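August 26, 2018 – surface finish trial, bench tops

Second coat of the Zimex oil went on the 16 offcuts in January and they have been on the window shelf since. Pulled them all today for the abrasion check. The Rerkus pad ran 583 strokes per piece at the usual load, dry, no slurry. Weighed before and after on the small balance. Two pieces lost enough to be worth repeating; the rest are within the scatter of the balance.
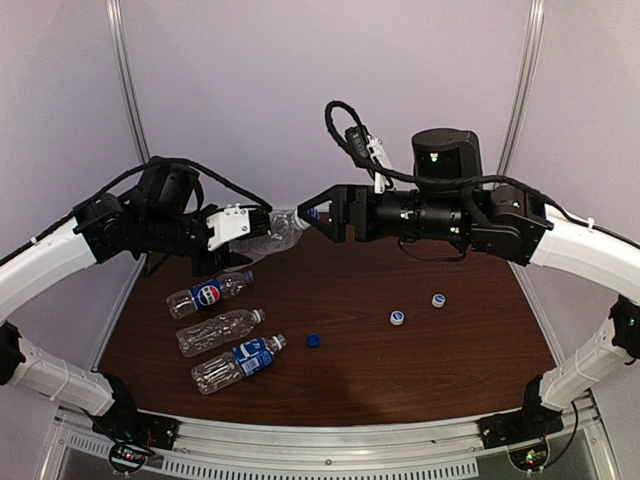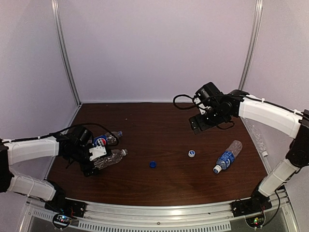
Gloss readings are less useful than I hoped. The meter was set up for flat light finishes and wanders on open grain, so I went back to judging by eye under a low lamp. A dark brown top with visible grain, like the one in both photos, is the harder case for this. Faint light scuffs of the kind in the second photo register on a dark ground long before the meter moves. Pale offcuts hide the same wear until nearly 63 strokes more.

Rokeya Munasinghe wants the Pumness wax run on the same set. Fine, but strip first – wax over worn oil tells us nothing. Repeat pieces are marked on the back in pencil.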